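Whiteboard (the household and office kind)

By the Neltby Household Pages editor, September
Print this page | E-mail this page

A whiteboard is a smooth, pale, wipeable surface for writing on with dry marker pens. I've kept the entry on blackboards separate, as the two get muddled and the cleaning advice for one will ruin the other. What I cover in this entry is the freestanding whiteboard on legs, the sort you find in workshops, clubrooms, spare bedrooms and the corners of offices where there wasn't a wall going free. I've owned 3 of them and still have one, so I'll try to be fair.

Surface

The writing face is what you pay for. Cheap boards have a painted or plastic-coated face (melamine is the usual one), which is lovely for a year or so and then starts to hold on to ink. Dearer boards have painted steel, and the dearest have enamel baked on to steel, which takes magnets and puts up with a great deal of scrubbing. If you don't know what you've got, try a magnet first. If it falls off, you have melamine or perhaps glass, and you'll certainly know if it's glass when you come to lift it!

A glossy face also picks up the ceiling lights. You get a bright bar lying across the board, and whoever is sitting in the wrong chair can't read what's under it. Tilting the board a little forward sends the bar down towards the floor. Some people swear by matt boards for this, but I find matt ones harder to wipe and I've gone back to gloss.

Ghosting

Ghosting is the name for the faint marks left behind after wiping. It's mostly old ink that has sat too long, and on a melamine board it's also ink that has gone into tiny scratches. The odd thing about it is that pale lines can be either old writing or a drawing somebody did with a dying pen, and the only way to tell is to wipe a corner and see.

A board in daily use is rarely blank. Most of the face will be white, with a faint grey outline of something four-sided, a dot of dark blue by it and a few characters in dark marker low down towards one side.

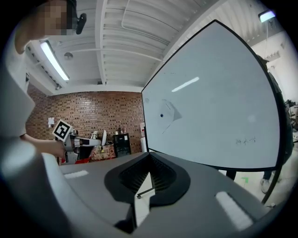

Stands and legs

Freestanding boards come in a few shapes. The easel has a hinged pair of front legs and a prop at the back, folds flat, and is the one I'd pick for a small room. The H-frame has two uprights on wide feet, nearly always with castors, and often lets you flip the board over to use the other side. Then there's the tripod, which is light and cheap and walks backwards when you press hard.

Legs stick out further than you expect. Angled metal ones catch feet, chair legs and the hoover, and a dark leg on a dark floor is the worst of the lot. I put a strip of pale tape round the bottom of mine at ankle height – ugly, but I've stopped kicking it. My old Dosside easel had rubber caps on its feet that came off every time it was moved, and I ended up gluing them.

Frames

Frames are normally aluminium, plastic or wood, in silver, black or white. A black frame hides finger marks and pen smears better than silver does. It does show dust along the top edge, so wipe that while you've got the cloth out. Check the corners too, where plastic covers work loose and let damp in behind the face.

Pens and wiping

Use dry-wipe pens only. Black wipes off most easily in my experience, blue is close behind, and red and green hang about. Store pens lying flat, as standing them tip-up dries them out and you get those thin grey lines that look like ghosting.

For everyday wiping a dry felt pad or an old T-shirt is fine. Once a week I use a damp cloth with a drop of washing-up liquid, then rinse and dry. If somebody has used a permanent pen, go over the marks with a dry-wipe pen and rub both off together while it's still fresh (it feels all wrong, but it does work on most boards). Keep scouring powder well away.

Moving one

Take the pens and rubber out of the tray before anything else. Lock the face if it's the flipping sort, then carry it upright with one person at each end. Doorways are the bother: mine clears the workshop door with 9 mm to spare and has the dents to prove it.

See also: Blackboard; Flip chart; Noticeboard; Pen tray

Page last updated: September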